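Stuck on the ferryman in Dostus, any tips?

bernardo_lobo
Posted 1st November
Right, I've been at this for 7 evenings and I'm losing the will. I'm on the bit where you have to get across to Cadell and the ferryman keeps knocking me back to the jetty. I'm level 60 with the bone spear and decent boots. I can get him to half health and then he does the lantern thing and I'm dead. Am I meant to come back later?

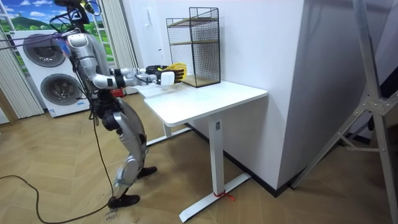

I've tried going round the left side of the jetty too, but the eels get me before I'm anywhere near him. Quite fancy throwing the spear in the river at this point.

benvinda_s
Level's fine. Swap the spear for a sling and stand behind the bollards, his lantern can't reach you there. Took me 2 goes once I'd worked that out.

qusai77
Disagree with the sling, it's far too slow — he heals between shots. Keep the spear and buy smoke jars from Arham in the market. They're 230 coins each, pricey, but one covers the whole lantern attack.

benvinda_s
He only heals if you leave the jetty! I've done it on three characters with a sling and never bought a jar.

qusai77
Maybe on the old version. He definitely heals on mine and I was stood right next to the bollards.
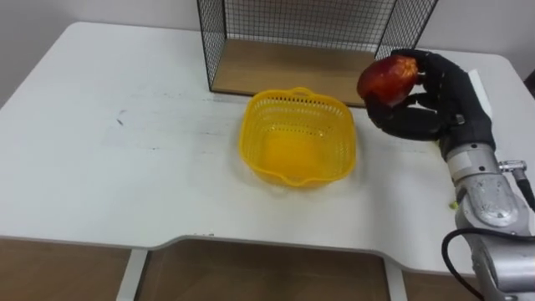 Also don't sell the ferry token afterwards like I did, you need it again for the Neves quest and the only other way to get one is fishing for it. Took me ages.

C_Ngata
The healing was changed in the January patch, so you could both be right depending on what you're playing on. I'd take one jar and the sling and see how you go.

bernardo_lobo
Done it!! Used the sling till he was nearly dead, panicked, threw the jar at my own feet and poked him with the spear. Cheers all. Now where do I find the bell in Cadell?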